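Emptying a dustpan into a trash bag without losing half of it
Home & Garden > Cleaning > Everyday messes

Posted by tenine_tenant, 11/27/22

I have a craft table in the kitchen. It is also the dinner table, the homework table and, since Thursday, the place where leftovers go to be nibbled at by people who claim to be full. By the end of the weekend it has crumbs on it in a quantity I would call geological.

My system is to sweep the lot into a dustpan and tip the dustpan into a garbage bag. The sweeping goes fine. The tipping goes badly. The bag folds shut the moment the pan comes near it, the big pieces land inside and the small ones go down the outside of the bag and onto the floor, where I have just swept. Then I sweep the floor and do it all again. I have a 60-liter bag and a perfectly ordinary dustpan, so I don't think it's an equipment problem, but I would love it to be an equipment problem.

How do other people do this with two hands?

Gudrun Janssen
161 posts

Lay the bag down. Everybody tries to hold it up in the air with one hand like they're trick-or-treating, and a thin bag won't stay open that way. Put it on the table next to the mess, fold the top edge back on itself so you get a cuff, and pull the mouth wide. The cuff is what keeps it from closing. Then both hands are free for the dustpan.

Do all of it on a mat if you have one. Whatever misses the bag lands on the mat, and you can lift the mat by two corners and shake it over the bag afterward. I use an old desk mat that has seen worse.

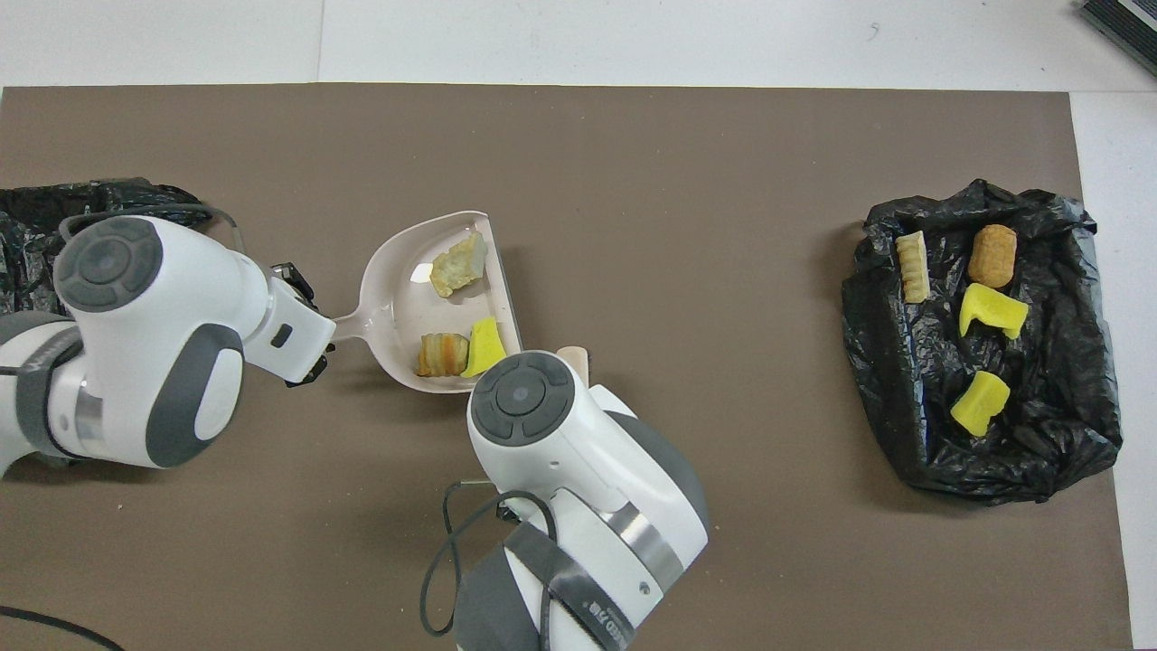
Bag open on the mat, dustpan with the bigger bits in it.

Bring the lip of the pan inside the bag before you tilt. Well inside, past the cuff. Most people start tilting on the way over, which is how you end up with pastry on your socks. Tap the back of the pan a couple of times, and keep it in there until you've stopped tapping.

Also, pick out anything you plan to keep before you tip. I have thrown away 2 good sponges by sweeping them up with the cake, and I went back in for one of them. I don't recommend the experience.

If the crumbs are sticky, line the pan with a paper towel first and throw the whole thing in. It feels like cheating and I have made my peace with it.

burura_bill
822 posts

Get a dog.

pirnometti
New member

Second the cuff. If your bags are the flimsy kind, you can also clip one side of the bag to the edge of the table with a clothespin so it hangs there by itself. I had one pin give way during a full dustpan of potting soil, so use a couple.

Not sure I agree on tapping. If your dustpan has a high rim at the back, the fine stuff collects in the corner and tapping just makes it hop around. A dry brush gets it out. My sister swears by wiping the pan with a dryer sheet beforehand, but she swears by dryer sheets for everything, including mice.

tenine_tenant

Tried the cuff tonight with the bag lying down. Floor is clean except for one cranberry, and I'm fairly sure that was there already. Bill, the lease says no dogs. I checked, for other reasons.

The sponge warning came a day late.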